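4. What stays behind when the updater goes
Reading time: 11 minutes
Last updated: November 29, 2021

Figure 2. Tabletop in light wood with a black frame, and a black robot arm mounted on either side.

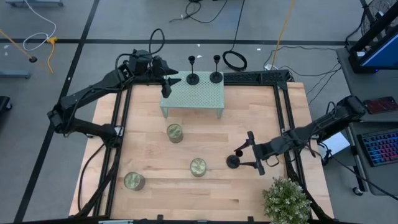

4.1 Why I went looking at scheduled tasks

In the last section I went on at some length about how Nernell gets onto a computer (the short version: it comes along with a free file converter, behind a box that is ticked for you). This section deals with the other end of its life. You find it in the list of installed programs, you click Uninstall, a cheerful little window says goodbye, and the name disappears from the list. Most people stop there, and I don't blame them at all!

What bothered me was that a few of the people I'd spoken to in Cáceres said their start page had changed back a while after they had removed the thing. At first I put this down to a second install. People do download the same converter twice, I've done it myself. But Leonilde Leitão, who read an early draft of this section, asked whether I'd looked at the task scheduler, and I had to admit I hadn't looked properly. I'd opened it, seen a very long list and closed it again.

For anyone who has never had reason to open it, the scheduler is the part of Windows that runs things at set times or when something happens, such as somebody logging in. Your printer software probably uses it. So does your browser, to fetch its own updates. An entry can go on sitting there long after the program that made it has gone, and if it points at a script and not at the program itself, it can carry on doing something too.

4.2 How I did it

I used 22 Windows machines, all belonging to people who had agreed to take part and who had found Nernell on their computer at some point. They were ordinary home laptops, mostly, with a few elderly desktops, and I made no attempt to tidy them up first. I did think about working only with fresh virtual machines, which would have been far neater, but a fresh machine has none of the clutter that makes these leftovers so hard to spot, and the clutter was half of what I wanted to see.

On each one I exported the full list of scheduled tasks, removed Nernell with its own uninstaller, restarted, and exported the list again. Then I compared the two. The comparing was done with Dadia, a small script that Tiago Abreu wrote for a completely different job (it was meant for comparing backups) and kindly let me bend out of shape. Dadia matches tasks by the command they run as well as by their name. I found out why this matters on the very first machine, where the same task turned up after the restart under a new name made of random letters. A comparison by name alone would have told me one task had gone and an unrelated one had arrived.

Before the uninstall, the machines held 2925 tasks between them. I read through every entry that wasn't signed by Microsoft or by a maker I could identify, and I'm not in a hurry to do it again. It's dull work and your eyes start to slide. I did it in short sittings, and went back over the first few machines at the end in case I had got better at it, which I had, a bit.

One more thing on method. I counted a task as left over only if its command led to a file that Nernell had put there, or to a web address that the Nernell installer also uses. There were others that looked fishy and that I'd happily have deleted from my own laptop, but I couldn't tie them to anything, so they're not in the results.

4.3 What I found

On 11 of the machines at least one task was still there after the uninstall and the restart. That's half, and more than I expected, even with Leonilde's hint.

The leftover tasks came in two kinds. The first kind was dead. It pointed at a program file that the uninstaller had removed, so each time it ran it failed quietly and left a line in the log. Untidy, but I can't find any harm in it. The second kind called a script in the user's own profile folder, and that script was alive and well. When it ran it fetched a short text file from the web, read a home page address from it, and wrote the address into the browser's shortcut. It didn't touch the browser settings at all, and this explains something that had puzzled me for ages: people kept telling me they had checked their settings and everything was fine. Everything was fine! The change was in the icon they clicked.

The timing was awkward to pin down. The live tasks were set to run at login, but the script had a waiting period built into it, counted from a date in a small file next to it. If the date was recent, the script simply stopped. So someone who removed Nernell and then checked their browser every day would see nothing odd for quite a while, and by the time the start page changed they would be looking for some other cause. I moved the system clock forward on a spare copy to see this happen, and it did so at the next login.

4.4 Things I'm less sure of

I can't say whether the waiting period is there to put people off the scent. It may be a clumsy way of not bothering the server too often. I've seen perfectly decent software do something similar, and the file itself gives no clue.

I'm also unsure about antivirus. Some of the machines had a third-party product on them and some had only what comes with Windows, and I didn't choose them with this in mind, so please don't read anything into which ones were clean. It needs its own test. Tiago has offered to rebuild Dadia so that it looks at browser shortcuts as well, and I'd like to run both checks together in January.

And then there's Semau, another bundled updater, which I only met by accident on one of the laptops. It left a task behind as well, with a script that looks very like the one described above, down to a spelling mistake in a comment. I haven't followed that up yet. For now I've put the text of both scripts side by side in the appendix, with the web addresses taken out, so that readers can compare them for themselves.

Contact the author | Copyright, all rights reserved | Back to top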